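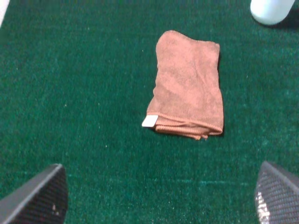
rackmount_ed replied:
Clause 3 of the Torkton handling rules says pads are to be cleaned "as required". That wording is useless. Required by whom? We changed ours at Grurkdale to a fixed interval of 25 grasps, and the operator initials the log each time.

Samarakoon replied:
A fixed interval is too blunt. Textile work sheds fibre and hard packaging does not. If you run towels and then wrapped goods on the same pads, the change of material should trigger the clean, whatever the count says.

rackmount_ed replied:
Fine in principle, but then somebody has to decide what counts as a change of material. Cotton to microfibre? With a number there is no argument on shift.

pinch_point replied:
Folded microfibre on carpet, hem towards the fingers, is my reference case. Lint on the pad face alters friction, and the alteration is not the same on both sides. I would write the rule as follows.

Inspect both pads before the first grasp of a session.
Clean on any change between fabric and film or foil.
Clean at 25 grasps regardless.
Record the item type against each entry.

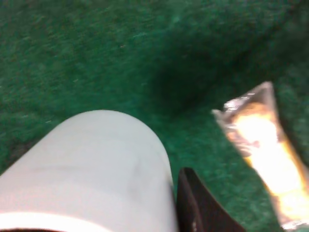

Foil needs a line of its own. Glare can wash out the print on a wrapper, so an operator should not be asked to confirm the item from the wrist view. Confirm it from the item list before the approach starts, and enter it then.

Samarakoon replied:
Agreed on foil. I still object to the third line. Under Skinard's procedure we stopped twice as often as we needed to and the pads were clean most times.

pinch_point replied:
Clean most times is what the inspection is for. Keep the number as an upper limit — you can always go sooner.

tolerance_stack replied:
What are people using on the pads? Our sheet says a dry brush only. Solvent is banned outright after ticket 3226, where the textured face lifted at one corner.

rackmount_ed replied:
Dry brush, then 2 passes with tape. The tape step is not in the Torkton text and I have asked for it to go into the September revision. No reply so far.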